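Stilura fiction window, and what we learned from the last pile

11/05/2026

Quick one this time, proofs are due back at the printer in Trurnau and I've got half of them on the kitchen floor.

The short story window is open again. Closes at the end of June. Limit is 2,000 words, same as before, title not counted. One story per person. Unpublished, which for us includes your own blog, sorry, we know that annoys people. Unpublished means we get to be first and that's most of what a magazine this size has to offer.

Last window brought in 733 stories. We print four. So please, please don't read a decline as a verdict on you or your writing. Some of the ones we let go are still stuck in my head. The one with the two sisters cleaning out the ferry kiosk. The one where the piano gets sold twice. If either of those is yours, send us somthing new.

Some notes from the reading, since people keep asking for them and I keep promising.

Openings. A lot of waking up. A lot of weather, then waking up. We don't have a rule against it, one of the stories we took starts with a man waking up, but he's in the wrong house by the second sentence and he's pretending he isn't. If your person wakes up in their own bed and makes coffee, try cutting to wherever the coffee is finished and see what you lose.

Old lovers and old friends. Big pile of these. Narrator gets a call, or a letter, or sees the person across a restaurant. Then three pages of how they met. By the time we come back to the restaurant the food's cold and so are we. The ones that worked kept the two people talking and let the history leak in sideways — a joke that doesn't land anymore, a coat she recognizes, him ordering for her without asking. Leave them at the table. Let us work it out.

Beautiful women who are sad. I'm going to leave that there. Give her a job, an errand, an opinion about the parking. 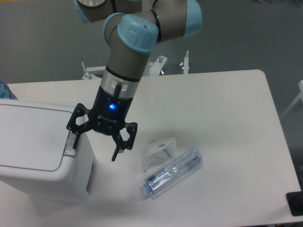 Can I send a story that's part of a novel I'm working on?

Send it if it stands up by itself. We read it as a short story, with no synopsis and no note about what happens in chapter nine, so if a reader needs to know who the uncle is, the uncle has to be in there. Take out the people who only matter later. And check the last page especially, chapters tend to stop on a hook and a story that does that feels like the rest got lost in the mail.

Moving on. Dialogue. We had a whole evening of arguing about tags and came out where we went in, "said" is fine, use it, nobody trips on it. What does slow us down is everyone speaking in full sentences and answering the thing they were asked. Real people dodge. Read it out loud to an empty room, or to the dog. If you run out of breath the character would have too.

Endings, the big one. So many stories were over a paragraph before they stopped. The door closes, the bus pulls out, good, great, and then the narrator tells us how she understood at last that her mother had always been afraid. We knew. You'd shown us, with the thing about the gloves. I did a mean little experiment and covered the last paragraph with my hand on every story in the maybe stack, and a good half of them got better. Try it on your own before sending. If it gets worse, put the paragraph back, no harm done.

On formatting — double spaced, page numbers, a normal font. Word count on the first page. Your name goes in the email and NOT on the manuscript, we read blind and a name in the header means I have to go in and strip it out by hand and I will do it, but with sighing. Cover letter can be two lines. We don't need to hear about the prizes. We like hearing where you are.
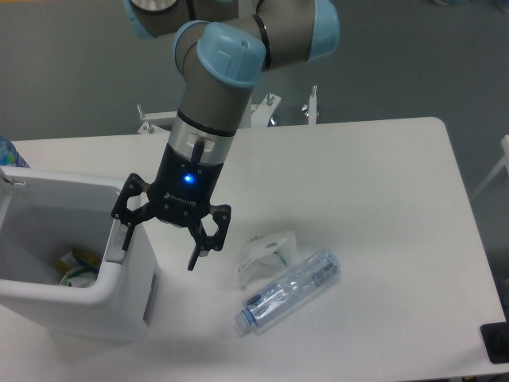
Pale blue caps on the arm's joints, white table underneath.

Reading and replies. Each story gets read by 3 of us, separately, before we talk. Takes a while. Expect to hear by the end of summer, and if you haven't by then, nudge. A nudge is not rude. Last year a couple of acceptances went into spam folders and we only found out when the writers wrote to ask. If you place the story somewhere else in the meantime, just tell us, we'll be pleased and only slightly jealous.

Money. Small but it exists. Flat fee per story plus two copies, paid when the issue goes to print. No reading fee, never has been one.

Translations are welcome this time! New for us. Short stories only, with the original attached and a line confirming the author has agreed. The fee gets split down the middle unless you both tell us different. We've got readers for German and Swedish at the moment, for anything else ask first, becuase we may have to go borrow someone.

Other bits. The Udero reading is happening, upstairs at the bookshop, same creaky chairs. Ten minutes each, open list, sign up at the door. Fiction only please, the poets have their own night and they guard it. There's a bus back afterward if you don't hang around too long talking, which everyone does.

The Strömberg workshop is full. There's a waiting list and it does move, two people dropped out last year the week before, so put your name down if you can travel at short notice. It's on revision, bring a finished draft you've gone off a bit. Those are the best ones to work on, you're not precious about them anymore.

Back issues: the winter one is down to the last box. The ghost issue is gone, completely gone, stop asking, I don't even have one. We might put the lead story from it up on the site if the author's happy with that. Will let you know.

Submissions go to the usual address, with "fiction" and your title in the subject line. If you don't get the auto reply within a day, check you spelled Stilura right. One l.

Back to the proofs. Found a page with the same paragraph printed twice, and I'd read past it both times.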